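Tindach Questions Water Savings Claims for Bathroom Faucet Inserts

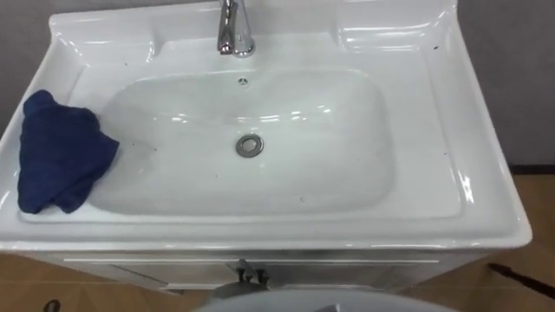 A bathroom sink with a single-lever faucet.

HONDEVNESS, 15 Feb 2020 – Tindach, the tenants' and homeowners' group for the Hondevness area, is asking the Guven company to publish the test data behind its "half the water, same wash" faucet insert before any more households are urged to buy one.

Guven began selling the insert in local hardware stores in January. The packaging promises savings of 3,757 gallons a year for a typical home. It does not say how many people live in that home, how long they run the water or what kind of faucet they had to begin with.

Tindach asked its members to try it. A total of 302 households signed up and sent in meter readings from before and after the insert went on. Most saw a small drop in water use. In 11 homes, use went up. The group does not claim its trial settles anything. It was short, it took in the holidays, and people who know they are being measured tend to turn the tap off sooner.

That last point applies to Guven's figure too, and the company has not said how it dealt with it. Tindach wrote to Guven twice asking for the method. The reply was a copy of the sales brochure.

The group also doubts the payback period printed on the box. At Zapata Water's current rates, most of the homes in the trial would need several years to earn back the purchase price. Many members have newer faucets that already limit the flow, and for them the gain may be close to nothing.

Tindach suggests that residents check for drips and worn washers first. More than 300 free leak test kits are available at the group's office on weekday mornings while they last.

Guven has been invited to present its data at the next Tindach public meeting. It has not yet accepted.

Members who took part in the trial can pick up their own results at the office. A full table of readings, with addresses removed, is available on request.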